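Vonilwood Dressing Table Lamp, Model 2307
September, by the Vovthorpe shop desk

Most lamps sold for dressing tables were designed by someone who has never had to find an earring back. They glow nicely, they flatter the wallpaper, and they leave your chin in the dark. The Vonilwood 2307 is a plain little lamp with a weighted foot and a bendy neck, and it puts light on your face.

The bulb is a 3000 K LED, which in everyday words means warm but not orange. Foundation matched under it will still look like foundation when you get to the bus stop. There are 6 brightness steps. Step one is for creeping about while someone else is asleep. Step six is for tweezers, and we accept no blame for what you find.
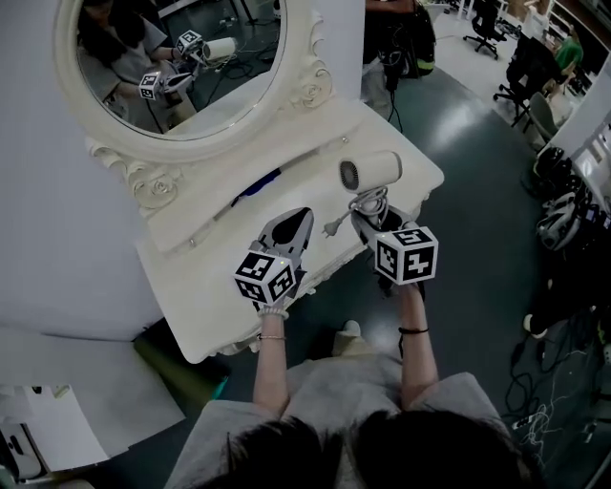 A white dressing table, with a hair dryer out.

The shade is moulded by Plasix and wipes clean with a damp cloth. Hairspray takes two goes. We tried a cream fabric shade a few years back and it looked lovely until it met its first bottle of fake tan, after which it looked like a tea towel.

Stand the lamp to one side of your mirror, a little forward of the glass, and tip the head until you stop squinting. Two lamps, one each side, are better than one - we would say that, wouldn't we, but do try one first. If your mirror is the sort with a lot of carving round it, keep the light low or the scrolls throw shadows up the wall like a haunted house.

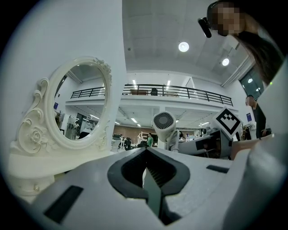 The cable is the other thing people write in about. It is 2 metres long and leaves from the back of the foot, so it can drop behind the table and be forgotten. The switch is on the foot too, where a hand can reach it.

In the box: lamp, bulb, plug, and a leaflet in very small type that you will need the lamp to read.

Finish: white, or Villalobos green, a colour we are fonder of than our customers are
Guarantee: 60 months, bulb included
Spare shades: sold singly, white only

Questions: ask the Vovthorpe shop desk | Copyright Vovthorpe Lighting | Back to top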